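Unit 6: Grip faults on small, linked objects
Instructor: Dilwyn Kemeys

Read before lab. The fault we study is the snag. A finger closes on one item, a second item is hooked to it, and the lift goes ahead with a load the operator did not choose. The Drutdale log for May has 200 lifts, and 87 were marked as snags. Thin hoops and bead strands are the worst case.
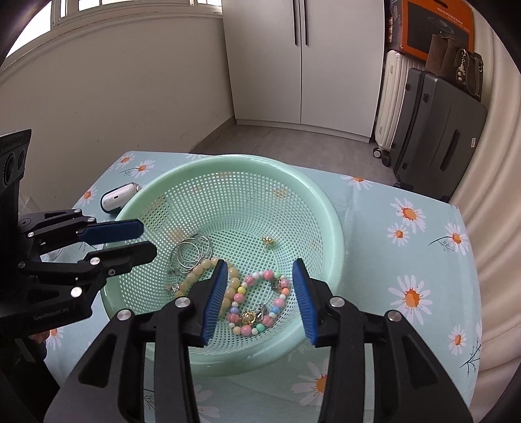
Prasanna Sivakumar disagrees that the operator is at fault here, and wrote in the margin of last term's notes that a mesh floor will catch a thin hoop even when the pads close cleanly, so those lifts should be logged under "container" and kept out of the snag total. Use that code from now on.

6.1 What to do on a snag
Stop the lift. Do not shake the tool. Lower until the load rests, open both fingers, then back away. Wait up to 2 seconds before closing again. If a strand goes tight between two grippers, the left operator opens first.

Items spread on cloth are easier to separate, but a chain can still trail under its neighbor.
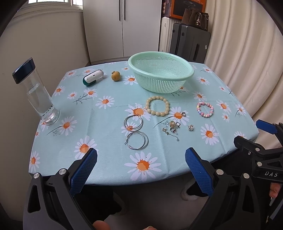

6.2 Hand safety
Keep your free hand away from the pads while either tool is closing. Call "open" before you reach in.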